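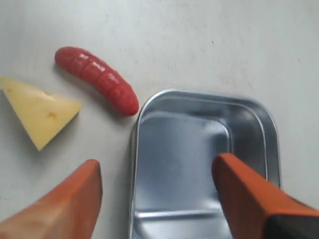

My sister said the long table would never hold, and she said it three times before I had the second trestle out of the car. She was standing on the lawn with the tablecloths over her arm, looking at the legs the way you look at a dog you have been told is friendly. I told her it had held at Alcantara, when we did the retirement lunch, and she said Alcantara had a floor.

She had a point. The house in Nirkeck had a yard that ran downhill from the back steps to the creek, gently enough that you didn't notice until you set down a glass. Our aunt had lived in it for 40 years and given a supper every August, always on a Thursday, because my uncle had worked Fridays off and saw no sense in wasting a weekend on company. Now he was gone, and she had called me in the spring and said, in the voice she used for asking about the weather, that she supposed somebody else might do the cooking this year.

So we did the cooking. I had a notebook from the catering days, swollen at the corners, and I had written out the whole evening in it - cold soup first, then the chicken with lemons, then the potatoes she liked with too much dill, and peaches at the end. My sister had written out a different evening on the back of an envelope. We laid them side by side on the kitchen counter and found that we agreed on the peaches.

"Your soup needs ice," she said. "Where's the ice?"

The ice was in Rurnen, it being the only place that sold it by the sack, and I drove over there at two in the afternoon with the windows down and the radio going in and out. I bought four sacks and a flat of marigolds I had no plan for. When I got back, my sister had shimmed the downhill legs with old encyclopedias from the den, and the table stood as level as a pond. She didn't mention it. She just rolled a lemon from one end to the middle, and it stopped there, and she went back inside.

Our aunt came down at five in her green dress and wanted to know who had moved the chairs. We had rented them from Teltau, nice white ones that folded, $695 for the lot with the lanterns thrown in, and I had been rather proud of them. She sat in one, got up, and went around the side of the garage. After a while we heard dragging. It was the old bench, the one my uncle had built out of the porch when the porch came down, gray as a fence post and missing most of a slat.

"He'd want to be asked where he's sitting," she said, and she put it at the head of the table, facing the creek.

I thought my sister would cry, and she thought I would, and so we both got very busy with the napkins.

People started coming down the steps at six, in twos and threes, carrying dishes although we had told every one of them not to. There were cousins I had last seen in braces and neighbors who had been to every one of the suppers and told us which ones had rain. The soup went around and was admired by half the table and salted by the other half. The chicken was late. Somebody's little boy fed his potatoes to the creek, one at a time, with great tenderness, and was asked to stop, and went on doing it more quietly.

When the lanterns were lit our aunt was still alone on the bench, with the empty half beside her, and I could see people deciding not to sit there - you know how they do, hovering with a plate and then remembering something across the yard. It was the little boy who settled it. He had run out of potatoes. He climbed up next to her with both hands full of marigolds, dirt and all, and asked whether there was any dessert at this party.

"There are peaches," she told him. "Your aunt over there has been hiding them from me since noon."

I went up to the kitchen for the bowl. My sister was already there, getting down the good spoons, and through the screen door we could hear him asking what the bench used to be, and our aunt starting in on the porch.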